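Clisholm Residents' Forum
Buildings and Repairs
Topic: Replacement of washroom basins, Irnis House

Posted by S_Afridi (Secretary)
Members are invited to comment on the proposal to replace the basins in the ground floor washrooms. The contractor, Golob, has quoted 3000 for full replacement, including waste pipes and making good the tiling. A second option, at 2000, would keep the present pipework. Comments should be received before the end of March 2019, after which the matter will go to a vote of the residents.

Posted by rmadigan
I support the full replacement. The pipework was last attended to before the east wing was converted, and we have paid for two blockages already this winter. The cheaper option would leave the oldest part of the system in place.

Posted by L.Vrettos
I must respectfully disagree with Mr Madigan. Both blockages were in the branch serving the kitchen, as recorded in the February minutes. The washroom pipes have given no trouble. My concern is the basins themselves. The Rarnia pattern is shallow, and residents who wash at it in the morning will find water on the floor. I would ask that a deeper pattern be priced before any decision is taken.

A white rectangular basin would be my preference over the round type.
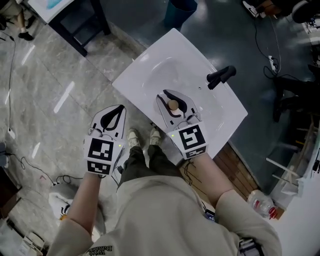
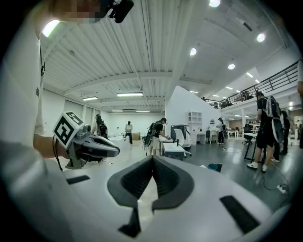
I would further ask that the overflow be placed at the back, where it can be cleaned with an ordinary brush. The round basins at Clisholm Lodge have it beneath the front lip and it is never clean.

Posted by rmadigan
I accept the correction regarding the kitchen branch. I do not accept that the washroom pipes are sound — they have not been inspected. May we have a survey first?

Posted by S_Afridi (Secretary)
Golob will carry out a survey for 60, to be deducted from the final account if the work proceeds. I have asked for a price on a deeper basin at the same time.

Posted by v.obradovic
Could the height also be considered? The present basins are too high for several residents, myself included.

Posted by L.Vrettos
I second Mrs Obradović's request and have no objection to the survey.

Posted by S_Afridi (Secretary)
Noted. The mounting height has been added to the enquiry, and the reply will be posted in this topic.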